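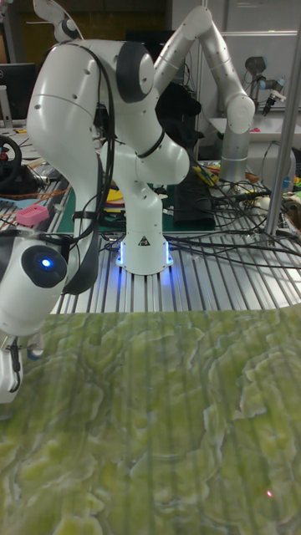 4.3 Sharing a table between two or more arms

This section applies to any bench cell in which more than one arm can reach the same part of the table. Read it together with section 4.1 (mounting) and section 4.2 (emergency stop wiring). The person named as cell lead on the sign-on sheet is responsible for completing the steps below before drive power is enabled.

Before you start

Drive power must be off on every arm, including arms that are not part of the job. A lit base ring or a lit indicator on the tool housing means that the unit has power. Treat it as able to move.

CAUTION: Do not cover, paint over or remove the warning triangle on a base. Replacement labels are listed in Appendix C.

Setting the work zones

1. Mark the reach limit of each arm on the table with tape. Use one color per arm.

2. Where two limits overlap, mark the overlap as a shared zone. Only one arm at a time may hold the zone token in the controller.

3. Keep a clear strip of 80 mm between any fixed object and the outer edge of a work zone. Frame poles, shelves and monitors count as fixed objects.

4. Enter the zone limits in the controller under Cell > Zones. Save the file under the cell name.

5. Set the speed limit for the shared zone to 300 mm/s. A higher value requires a written risk assessment signed by the cell lead and one other trained person.

Cables

6. Route arm cables along the links and fasten them on both sides of each joint. Leave enough slack for the full joint range. Move the joint by hand to check, with the brake released as described in 3.6.

7. Run table cables behind the bases and toward the nearest edge. Cables must not cross a work zone. Slotted tables accept the Gondis clip, which seats in the slot and needs no tools.

8. Label each cable at both ends. A cable that cannot be traced must be disconnected and removed before sign-on.

NOTE: Cable color is not an identification. Two cells at the Hultidham site use the same color for different circuits.

Loose items

9. Remove hand tools, boxes, mats and input devices that the current job does not use. Items that stay on the table must be entered in the job file with their position.

10. Test sheets and backgrounds placed at the front of the table must lie outside every work zone or be fixed along all edges.

First motion

11. Clear all persons from the table. Enable one arm only.

12. Run the arm through its zone at 15 percent speed with the gripper open. Watch the cables as well as the tool.

13. Disable the arm and repeat for the next one. Do not run two arms together until each has passed alone.

14. Run all arms together at 15 percent speed. Test the emergency stop once during this run. All arms must stop, whichever button is pressed.

CAUTION: If any arm keeps moving after a stop, switch off the main supply and report fault 430. Do not reset the cell.

Record the result on the sign-on sheet. Questions about this section go to Liya Gudeta or Riku Kudo, cell safety, Huneck.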